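Holline Covers and Linens - Common Questions

How should I fold the blue cloths?
Pick one up by a corner and let it hang until the creases drop out, then fold in half twice.

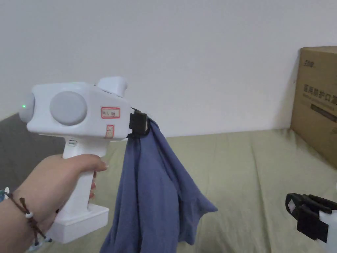

Wash first if it has been stored since July. 60 minutes on the line is plenty.

Can I wash the cushion?
The cover, yes. Spot clean the filling - it clumps in a machine.

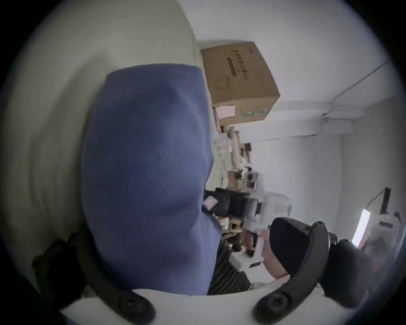 Cushions weigh 580 grams, 600 with the cover on.

Does the sheet need ironing?
No. Pull it tight toward the wall side and smooth it by hand.

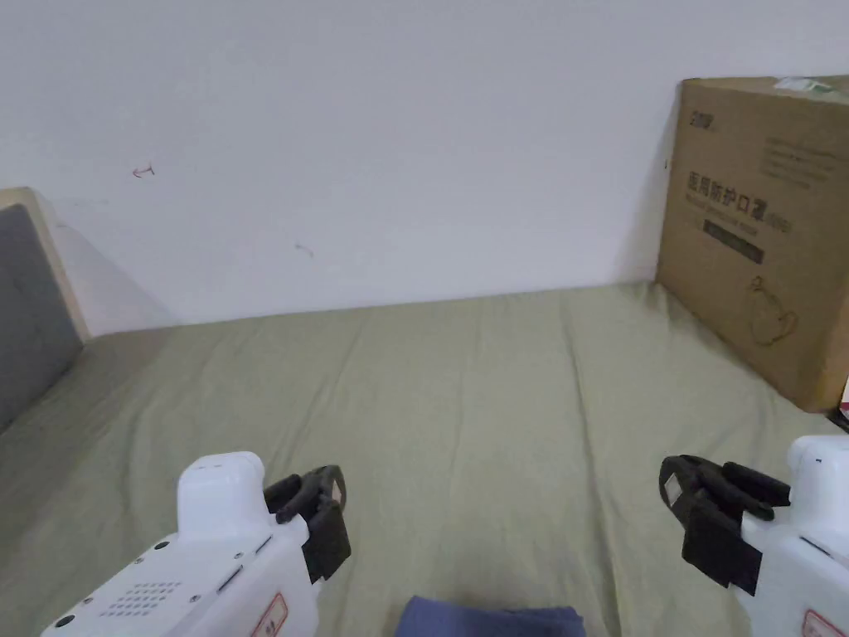 Sarari wrote in to say that ours still creased after two washes, and asked if a cooler setting would help. It does.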